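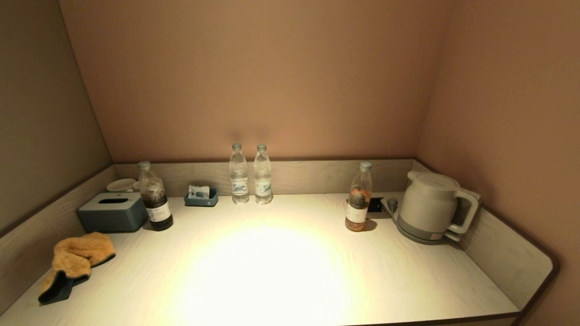

Room Service Basics, handout 2: the drinks counter
Session 30/08/2022, notes typed up fast, corrections next time

Guest counter = kettle, water, tissues, outlet. Small area, gets used more than the desk. Look at it from the doorway first, then go close.

Standing order for the back row:
- tissue box left, slot facing up
- the two waters together in the middle, labels to the front
- kettle right, next to the outlet, handle to the right
- cups upright. A cup on its side goes back to the wash, no wiping and putting back

Opened drinks. Anything part full belongs to the guest during a stay. Leave it, straighten it, wipe under it. At checkout it all goes, tea leaves too. Leaves in the trash, liquid in the sink, never the other way (the drain at Maltier was blocked for days).

Spills. Lift the bottle first, dry the base, then the table. People wipe round the bottle and leave a ring. Blot, dont rub. Go with the grain on wood-look tops and finish with a dry cloth. Tea stains pale surfaces quicker than you'd think, so a tea spill gets done before the bed.

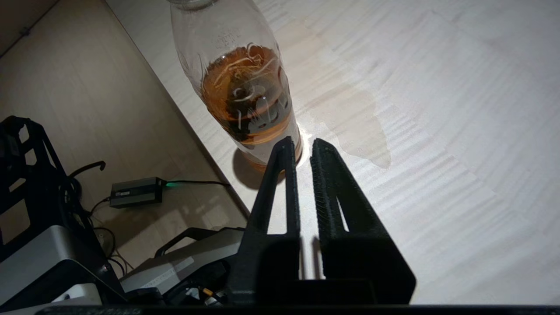

Voß objected that blotting takes too long on a 13 room shift, and would rather see one damp wipe and one dry. Fair point for plain water. For tea or anything sugary we stay with blot, damp, dry. Sticky tops are the complaint that comes back.

Check the floor under the front edge as well. Tile shows drips when its dry, not before.

Kettle corner
- unplug before you touch anything near the outlet
- lift kettle off base, empty it, lid open to air
- wipe base with a barely damp cloth, never under the tap
- outlet panel: dry cloth only
- backsplash: top rim first, then face, then into teh corner
- kettle back on base, cord behind

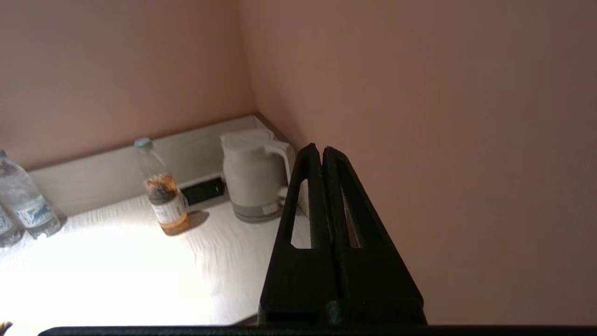
For September
Read the Mitero cleaning sheet, pages on limescale. Bring own cloths, 2 each, one marked for dry use.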